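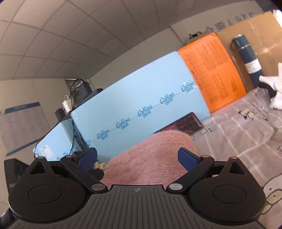
A Day at the Fodstead Knitting Mill

Every July the mill in Fodstead opens its doors for one day. The rest of the year you can only see it from the road, a long brick building with a green door and a small parking lot. I have lived in this region for six years and always I was away on the right day. This time I went.

Practical things first. Entrance is free, but you must sign up for the tour at a table inside the gate, and the morning tours fill quickly. The mill can receive up to 900 people during the day. The bus from Vollov station stops at the bottom of the hill, and from there it is a walk of ten minutes, rather steep. Wear closed shoes, because they will not let you on the machine floor in sandals. I saw one family go back to their car for this reason. Photos are permitted everywhere except in the dye kitchen. 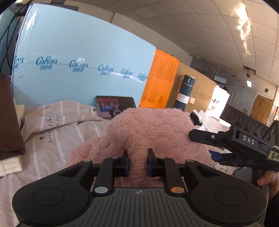 Text and visit: Sheldon Dhillon
Filed under: Mills and Workshops

I arrived a little before ten and was put in the third group. Our guide was Darlene Sawatzky, who has worked in the mill since she left school, first in linking and now in quality control. She spoke without a microphone, and since the machines were running we had to stand close. Those at the back missed a good part of it. If you go, stay near the guide.

The tour starts in the yarn store. It is cool and smells of sheep and cardboard. The cones stand on shelves up to the ceiling, sorted by lot and only then by color. Two cones from different lots can look the same in the hand and still give a visible stripe in the finished sweater, so a lot is never mixed. Mrs. Sawatzky held two cones of gray under the window and asked us to say which was darker. Our group could not agree.

After this came the machine floor. The oldest flat-bed machine is made by Zeltside and has 1199 needles, counting both beds. I know this because it is painted on the side, and a boy in our group asked if it was true. It is used for ribbing only. The newer machines stand behind it and make the cables. I have knitted cables by hand for many years and had never thought about how a machine does it. The stitches are moved to the other bed, the bed shifts, and they come back crossed. It takes less than a second, and it makes a sound like a drawer which is closed too hard. I stayed to watch until the group had gone to the next room and I had to run after them.

The part I liked best was linking, where the collar is attached to the body. Each loop of the collar is put by hand on a small point, loop by loop, around the whole ring. There were five women working at this, and they did not look at us much. One of them let me try. I managed perhaps a hand's width in the time she would have finished the collar, and I had missed one loop. She took it all off again, very kindly.

Then washing and pressing. A sweater comes off the machine stiff and a little greasy, and it must be washed before anybody can say what size it is. Cable patterns pull together more than plain knitting, so the cable pieces are made wider at the start. They are dried flat and never on a hanger. Mrs. Sawatzky told us that most of the sweaters people bring back for repair were hung up wet by the shoulders. I went home and took two of mine out of the closet.

In the mill shop you find the current collection, seconds, and end lots of yarn in paper bags. A cable sweater of first quality costs $229, and I must say that after the linking room this did not seem to me so much. The seconds are cheaper, and the fault is marked with a white thread, so you know what you are buying. On some I could not see anything wrong even with the thread there. I bought a bag of mixed ends and a scarf for my sister. The line for paying was long — half an hour, near to one o'clock — and there is only one cash desk.

For lunch there was a tent from the Fortin bakery with soup and cheese rolls. The soup was finished when I came. The rolls were good. There are benches along the stream, in the shade, and I sat there with a couple from the afternoon tour who wanted to know if it was suitable for small children. I would say from school age. The floor is loud, and the steps to the pressing room have no handrail on one side.

What I missed was something about the wool itself. There was one map on the wall with farms marked on it, but it was old and we walked past it. I asked Mrs. Sawatzky at the end, and she said that part of the yarn still comes from the valley and part from abroad, and that it depends on the year. I would have liked to hear more.

The last bus back to Vollov leaves the bottom of the hill shortly after five. I walked down with my bag of ends and caught the one before it.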